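Packing Room Refit at Cemham: Progress Report to the Cordero Fund
Submitted by Crescencio Rivas, May 17, 2025
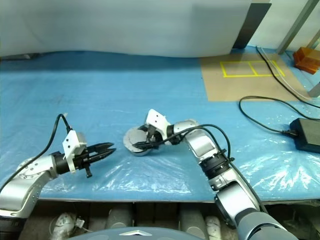 The grant was for refitting the packing room so that donated kitchenware could be wrapped and sent out from one place. Work started in February. The room is in use, and most of what we set out in the application is done. Two items are still open and are covered further down.

Tables. The long work table is in place and has its blue surface. We had planned to leave the tops bare, but plates and lids slid on them and the edges got chipped. The new surface grips better and wipes down quickly. Clear plastic sheeting goes over the middle of the table when we are wrapping. A pale curtain now hangs behind the table and separates the packing side from the shelves.

Wrapping. We changed the method after the first month. Round, flat pieces such as lids and shallow plates used to be stacked and rolled together in one length of plastic, and the ones in the center came out scratched. Each piece is now wrapped alone and stood on its edge in the carton. It takes longer and uses more plastic, but complaints from the Clirnholm kitchens have dropped off.

Output. The target for this period was 1,000 wrapped pieces. We passed it in the spring and have now sent out 2,000, most of them to Clirnholm and the rest to Ostia. The Ostia deliveries started late while they cleared storage space at their end.

Spending. The grant for this stage was $2,000. The table surface, the curtain and the first order of plastic have been paid for. The plastic cost more than we budgeted, and we covered the difference by putting off the second set of shelves. Receipts are in the folder sent with this report.

Still open. The shelves have not been ordered. We would like to move them to stage 2 and ask for your agreement in writing before we do. The labels are also behind. The ones we bought do not stick well to the plastic, so for now the contents are written on the carton in marker. We are trying a paper tag tied on with string and will settle on one or the other before the next large delivery.

Next steps are to finish the backlog of pot lids, get a new price on the plastic, and send Ostia a delivery schedule they can plan around. The stage 2 budget will follow once we hear from you about the shelves.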